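Die Spüle als Prüfstein
Warum Planer an ihren Randfällen gemessen werden sollten

Wer Software für Roboterarme schreibt, redet gern über das Greifen. In unserem Projekt Loltik war das auch so. Die ersten Monate gingen für Greifposen drauf, für Reibwerte und für die Frage, wie viele Kandidaten das Netz pro Objekt vorschlagen soll. Inzwischen halte ich das für den kleineren Teil der Arbeit. Der größere liegt in der Strecke zwischen Aufnehmen und Ablegen, und dort wird in vielen Gruppen mit erstaunlich wenig Sorgfalt geplant.

Meine These ist einfach: Ein Bewegungsplaner, der einen Gegenstand mitführt, muss diesen Gegenstand als Teil des Arms behandeln, und zwar mit seiner wirklichen Form. Das klingt selbstverständlich. In der Praxis hängt an der Hand meist ein Quader oder eine Kugel, großzügig aufgeblasen, damit nichts passiert. Auf einem freien Tisch geht das gut. An einem Spülbecken geht es schlecht.

Ein Becken hat vier Wände, einen Rand und oft eine Armatur, die von oben in den Arbeitsraum ragt. Mit einer aufgeblasenen Hülle findet der Planer entweder gar keinen Weg oder einen, der den Arm in einem weiten Bogen über die halbe Küche führt. Verkleinert man die Hülle, streift das Objekt den Rand. Wir haben beides gehabt, teilweise am selben Vormittag.

Unser Planer Ferkudier rechnet deshalb seit Mai mit dem Netz des gegriffenen Objekts. Der Preis dafür ist Rechenzeit. Von 60 Testläufen am Becken brachen vorher 22 ohne gültigen Pfad ab, nach der Umstellung waren es 11. Halbiert also, und trotzdem kein Ergebnis, mit dem ich zufrieden bin. Die verbliebenen Abbrüche stammen fast alle aus derselben Lage: Das Objekt ist länglich und liegt schräg im Greifer, und die Hand muss dicht am Beckenrand arbeiten. Ein Maiskolben ist dafür ein guter Testkörper. Er ist lang genug, um anzustoßen, und seine Oberfläche ist uneben, so dass die vereinfachte Kollisionsform immer etwas falsch ist.
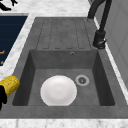

Was die Simulation leistet und was nicht

Alle genannten Läufe fanden in der Simulation statt. Gegen solche Zahlen gibt es einen bekannten Einwand, und er ist berechtigt. Eine gerenderte Küche hat keine Kalkflecken, keinen Wasserfilm und kein Messrauschen, solange man es nicht selbst einbaut. Wer seine Wahrnehmung nur dort prüft, weiß wenig über eine echte Küche. Ein weißer Teller auf dem Grund eines grauen Beckens lässt sich leicht vom Hintergrund trennen. Dieselbe Aufgabe mit trübem Wasser darüber ist eine andere.

Für die Planung sehe ich es anders. Wenn der Planer schon bei vollständig bekannter Geometrie keinen Weg am Rand vorbei findet, wird ihm eine Kamera nicht dabei helfen. Die Simulation trennt die beiden Fehlerquellen sauber - das ist ihr eigentlicher Nutzen. Wir lassen jeden Fall in 2 Varianten laufen, einmal mit den wahren Objektposen und einmal mit den geschätzten. Scheitert die erste, gehört der Fehler in die Liste für Ferkudier. Scheitert nur die zweite, geht er an Lacson, unser Modul zur Posenschätzung.

Diese Trennung hat uns viel Streit erspart. Vorher landete jeder Abbruch zuerst bei der Wahrnehmung, weil man sich ihre Fehler am leichtesten vorstellen kann.

Was ich mir von den Werkzeugen wünsche

Die meisten Auswertungswerkzeuge zeigen am Ende eine Erfolgsquote. Das gilt auch für Clusico, mit dem wir unsere Läufe verwalten und das ich sonst gern benutze. Eine Quote sagt mir aber nicht, ob der Arm mit viel Abstand am Rand vorbeikam oder knapp. Ich möchte zu jedem Lauf den kleinsten Abstand zwischen mitgeführtem Objekt und Umgebung sehen, dazu den Zeitpunkt, an dem er auftrat. Die Werte fallen bei der Kollisionsprüfung ohnehin an. Man müsste sie nur speichern, statt sie nach jeder Abfrage wegzuwerfen.

Außerdem sollten Testszenen häufiger aus unbequemen Stellen bestehen. Eine Ablage auf ebener Fläche brauche ich einmal, als Kontrolle, dass nichts Grundsätzliches kaputt ist. Danach gehören Becken, Schubladen und Regalfächer in die Suite, mit Gegenständen darin, die im Weg liegen dürfen.

Bei Loltik stellen wir die Szenen gerade in dieser Richtung um. Die Quote wird dadurch erst einmal sinken, und im nächsten Bericht wird das so stehen.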